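Writing to the Mayor Again

September 2024

I sent my second letter to the mayor of Femport this morning. The first one went out in March and ran to four pages, which my sister says is three too many.

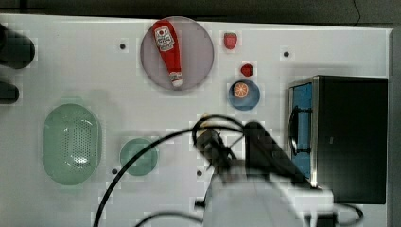 The first letter was mostly about the bus. The Number 2 used to stop at the corner of Prirkus Street, right by the pharmacy. Then the city moved the stop up the hill to the library. I don't mind the hill. I'm 61 and I walk most days. But the people who ride that bus in the middle of the morning are mostly going to the pharmacy, and a few of them have walkers. I said so in the letter, along with some thoughts on the parking meters and the fountain.

Five weeks later I got a reply. It thanked me for my interest in the fountain.

I wasn't angry. I used to answer letters for a living, at a water utility, and I know how it goes. You read the first page, you find a word that matches one of the form replies, and you send it. I had put the fountain on page one. That was my mistake.

So this time I wrote one page and kept it to the bus. I also went to a council meeting before I wrote it. I had never been to one. They meet in the old James School building, upstairs, in a room with bad chairs. The meeting started at seven and public comment didn't come up until after nine. Before that there was a long discussion of a drainage easement on Dera Road. I followed maybe half of it. One council member kept asking who had signed the original agreement and the city attorney kept saying he would look into it.

The woman who spoke before me was Myfanwy Eynon. She had a petition about the same bus stop, with 226 signatures on it. I didn't know there was a petition. I live two blocks from that corner and I would have signed it. She had been standing outside the pharmacy with a clipboard on weekday mornings, and I do my errands in the afternoon.

She was good. She gave the route number and the distance to the new stop, and she asked for a date when the council would vote. Then she sat down. She still had time left.

I got up after her and said I agreed. I had notes, but she had covered most of them, so I told them about the man in my building who takes a cab home from the pharmacy now. The mayor wrote something down. It may have been about the easement.

Myfanwy and I talked in the parking lot afterward. She thinks the stop was moved to make room for a loading zone, and she has asked for the records. The city charges for copies once you go over 100 pages, so she asked to look at them in person instead. I offered to go with her and she said yes.

My new letter asks for two things. I want to know who decided to move the stop, and I want it put on the agenda this fall. I didn't bring up the parking meters. I did leave in one sentence about the fountain, at the very end, as the pump is still making that noise.

If I get an answer I'll post it.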